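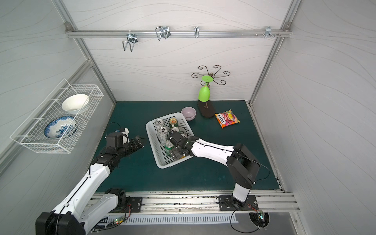 The Husband of Veronika Vörös

When Vondden bought the station, the first thing they did was repaint the lift, and the second was to ask for biographies.

Every on-air face at Lillham Tonight was to have a page on the new website, 265 words, no more and no fewer, covering early life, career highlights and "something surprising". The request came down to Wiebke Reinholz, who edited the programme, and she passed it to me on the grounds that I had once written a play.

"It was a sketch," I said. "For the Christmas party."

"It had characters," said Wiebke.

Remzi Güler was easy. Remzi did the weather and had been waiting since childhood to be asked about himself. He sent me 3740 words by lunchtime, with subheadings. His something surprising ran to a page and a half and concerned a swan. I cut him down over two afternoons, and he read the result standing behind my chair and asked where the swan had gone.

Then there was Veronika Vörös.

Veronika had read the evening news in Lillham for so long that people in the supermarket lowered their voices when she came down the aisle, in case she was about to say something. She had a way of pausing before bad news which I have seen silence a pub. In the office she ate crackers over the sink and did not discuss her weekends. I had sat across from her for 6 years and knew that she took her tea black and disliked Hosell, the whole town, on principle.

"I need your early life," I told her.

"What for?"

"The website."

"It's all on the internet already," said Veronika, and went into make-up.

I had not known this. I looked, and it was.

What the Internet Knew

There is a kind of site that will tell you everything about a person, provided the person has been on television and you don't mind what the answer is. Veronika had a long entry on one of these. It said she was a brilliant journalist who was born in Hosell and had always been passionate about being passionate. It gave her star sign. It gave her shoe size, which struck me as forward. It said she stood at a decent height and had maintained it. Under the heading Family it said that Veronika was happily married to her colleague, the meteorologist Remzi Güler, and that the couple liked to keep their relationship away from the spotlight.

I read that part again with my sandwich halfway up.

Remzi was not a meteorologist, to begin with. He had a diploma in leisure management. He also lived with his mother in the flats behind the ring road, and as far as I could tell he was terrified of Veronika, who had once corrected his pronunciation of "Azores" while they were live.

I took it to Kadir Yazıcı in the sound booth, because Kadir heard everything. It was his job. People forgot to switch off their microphones and went to the toilet, or rang their solicitors, and Kadir sat there with his headphones on like a priest.

"Are Veronika and Remzi married?" I said.

He thought about it for longer than I liked.

"They never speak to each other," he said at last. "So it's possible."
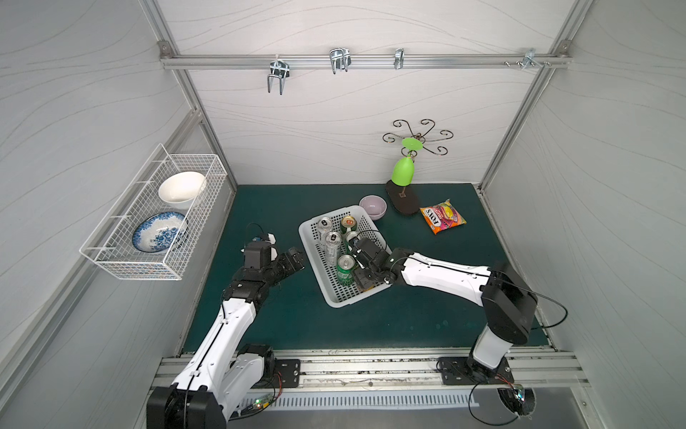 I wrote to the site and asked them to correct the entry. A reply came back inside a minute, signed Gbeho. Gbeho thanked me for reaching out, regretted any upset, and explained that changes to a celebrity's personal details could only be made with a published source. Did I have a published source which stated that Veronika Vörös was not married to Remzi Güler?

I said that newspapers did not as a rule print lists of people who weren't married to each other.

Gbeho thanked me for reaching out.

I said I worked with both of them. I said I was looking at one of them now, and he was eating soup alone.

Gbeho said this was valuable insight. By the evening the entry had been updated. It now said that, according to a close friend, the marriage had hit a difficult patch and the two were no longer eating together.

The Difficult Patch

You would not think that anyone read those pages. I can tell you that they are read by viewers of regional news between the hours of two and four in the morning. A woman rang the switchboard in tears. A man in Hosell sent Remzi a book on forgiveness. Somebody began a discussion under a clip of the previous night's bulletin, pointing out that when Veronika said "And now Remzi has the weather," she had not looked at him. It was true. She had never looked at him. She looked at the camera, as we all begged Remzi to.

The following night he did look at the camera, out of nerves, and lost sight of the map. He gave the whole of the east coast somebody else's drizzle. Under the clip it was agreed that he was putting a brave face on things.

Wiebke called us in. She had the figures on her desk and was touching the corner of the page as if it might be hot.

"Vondden rang," she said. "They're pleased."

"Pleased with what?" said Remzi.

"The audience is up. They'd like to know whether you two could be persuaded to make a statement."

"Saying we're not married?"

"They didn't specify a direction."

Remzi went a deep and even pink. He said that his mother had seen it. He said she'd asked him, quite quietly, over the washing-up, why she hadn't been invited to the wedding, and that when he told her there had been no wedding she had said well, no wonder it wasn't working.

We all turned to Veronika. She had brought her crackers in with her. She finished the one she was on and brushed her fingers over Wiebke's bin.

"I see no reason to comment on my private life," she said, and left the room.

"That sounded like a comment," said Wiebke.

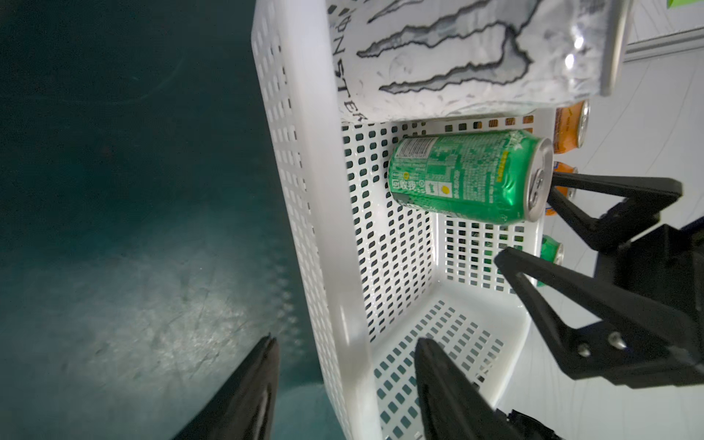 Something Surprising

I caught up with her in the car park. She drove a very old estate car with a blanket in the back, and I had always assumed a dog, and had never met it.

"I only need 265 words," I said. "You could give me anything. A school. A hobby."

"What does it say about my school?"

"The site? It says you attended a local school and were a bright student."

"Well, then."

"Veronika, it says you were born in Hosell."

That went in. I saw it. She stood with the key in her hand and looked across the roofs of the other cars at the place where, on a clear day, Hosell can't be helped.

"I was," she said.

I said I'd thought she hated it.

"Where else would you get to know it well enough?"

Then she told me, standing there, in the voice she used for budget day, that she'd started out on the Hosell paper at eighteen, writing the wedding reports. There was a form that the families filled in. It asked for the bride's dress, the flowers and where the couple would be spending the honeymoon, and it was her job to turn the form into a paragraph. People left half the boxes empty. So she filled them. She gave a plumber's daughter a fortnight in Madeira. She gave away freesias by the armful. In 9 months on that desk she had not had one complaint, and several families had written to thank the paper for getting it so right.

"You made them up?"

"I improved them. I was very young." She unlocked the car. "Then I was moved to the courts, where they mind."

I asked whether I could put that in the biography.

"Certainly not."

"It's the only surprising thing anyone's given me apart from a swan."

"Put in the swan," said Veronika.

I did, as it happens. I had my space to fill and a deadline from Vondden, and by then it was nearly seven and the building was emptying out. The finished page says that Veronika Vörös was born in Hosell, began her career in local newspapers and was once chased the length of a towpath by a swan. Remzi took it badly. He has told anyone who'll listen that it was his swan, and under the clips they say how sad it is, the way couples squabble over things at the end.

Gbeho wrote again in June. The entry was due its annual review, and as a trusted contributor I was invited to confirm the details. Marital status was still down as complicated. I took the laptop over to Veronika's desk and asked her, since it was her husband, what she'd like me to do about him.

She put on her glasses and read down to the bottom. She read it twice. She said the part about her passion was badly phrased and that there should be a comma after "Hosell".

"And Remzi?"

Across the room he was practising with the map, pointing at it with his back to us, saying "Azores" under his breath.

"Give us a fortnight in Madeira," she said, and went to put her face on.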